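Countertop blender

A countertop blender is an electric kitchen appliance made up of a motor base and a detachable jar with a blade assembly at the bottom. Models sold for soy milk and hot drinks add preset programs.
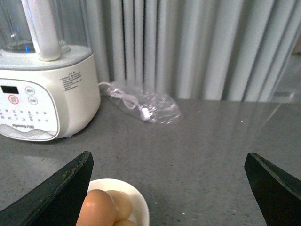 What is the difference between a blender and a soymilk maker? A soymilk maker also heats its contents, while a basic blender only cuts and mixes.

Base and controls

The base holds the motor and carries the control panel. A typical panel groups a small digital display, a main button and several round program buttons above rows of printed function labels.
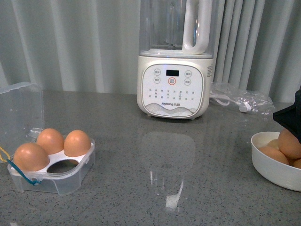 Jar

Jars are glass or clear plastic. A side handle shaped as a closed loop allows pouring with one hand – useful on larger sizes.

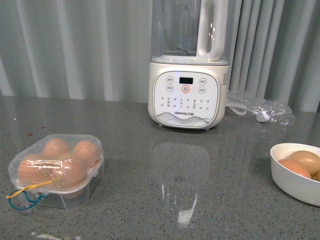
Blades are fixed or removable. The Bravberg type has 6 blades on two levels; the Nesum type has four.

Power and storage

Household motors vary widely in rating. The Vida base, for instance, draws about 580 watts.

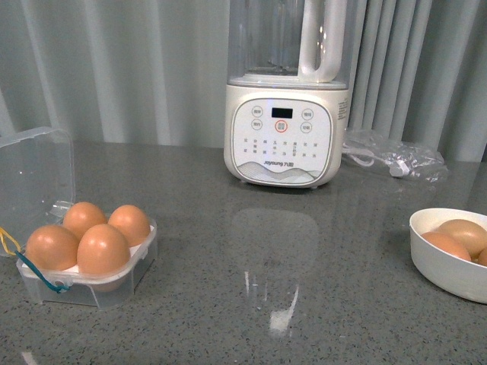
Cords are usually coiled for storage – loosely, to limit strain at the plug.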